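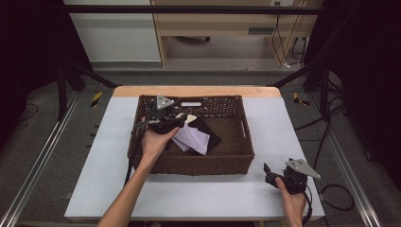 A woven basket with pieces of cloth in it.

Morkdale Old Market Renewal: Questions from Residents and Shop Owners

4 min read

What area does the project cover?

The project covers the blocks between Danko Street and the old rail yard, including the covered market and the lanes behind it. The park on the north side is a separate city project and has its own schedule.

Who is in charge of it?

The Morkdale Renewal Office runs the project for the city. Lustard is the main contractor. Archana Awasthi is the project director, and Nkrumah Quansah handles all questions about moving and temporary housing.

How many buildings will come down?

17 buildings will be taken down. Another 21 will be repaired and kept, mostly the brick row houses along Danko Street. The full list is posted at the site office with the address of each building. If your address isn't on either list, no work is planned on your building.

I rent my apartment. Can I come back when the work is finished?

Yes, if your name was on a lease in the project area when the plan was approved in September. You will be offered a unit with at least the same floor area as the one you left. Rent stays at your old rate for the first two years. After that it follows the city's rent schedule.

People who were subletting without a written lease should talk to Nkrumah Quansah before they sign anything. Some of these cases have been approved and some have not.

Where will I live in the meantime?

Temporary apartments are in the Mumska buildings, a short bus ride from the market. They have a kitchen and bath in each unit and an elevator. Pets are allowed. You can see a unit before you decide, but you need to call ahead.

You can also find your own place and take a monthly payment instead. You can switch from the payment to a Mumska unit once – not the other way around.

Who pays for the move?

The project pays for one move out and one move back. Packing boxes are delivered ten days before your date. Storage for large furniture is included, but food, plants and fuel can't be stored.

What happens to my shop?

Market stalls will move to the temporary hall on the rail yard. Stall sizes there are close to the current ones, but corner stalls will be given out by drawing. Shops with a street entrance will be handled one at a time. Benito Prieto meets with shop owners at the site office and can go over lost-income claims with you.

What are the work hours?

Crews work from 7 a.m. to 6 p.m. Concrete pours sometimes run later, and notices go up in the lobbies the day before.

Will the streets be closed?

Danko Street stays open in one direction. The lane behind the fish hall will be closed to cars for 19 weeks. Deliveries can use the rail yard gate until 10 a.m.

How tall will the new buildings be?

The tallest is 16 floors, at the corner nearest the station. Buildings facing the market are limited to six. The architect, Pascal Mühlbauer, changed the height of the two on the east side after the public hearings – drawings printed before then are out of date.

Can I still object to the plan?

The period for objections to the overall plan is over. You can still appeal a decision about your own unit or your own payment. Appeals must be in writing and go to Ya-wen Hsueh at the Renewal Office. Keep a copy.

Where can I get this page on paper?

Printed copies are at the site office and the branch library. Answers were last updated in December 2018.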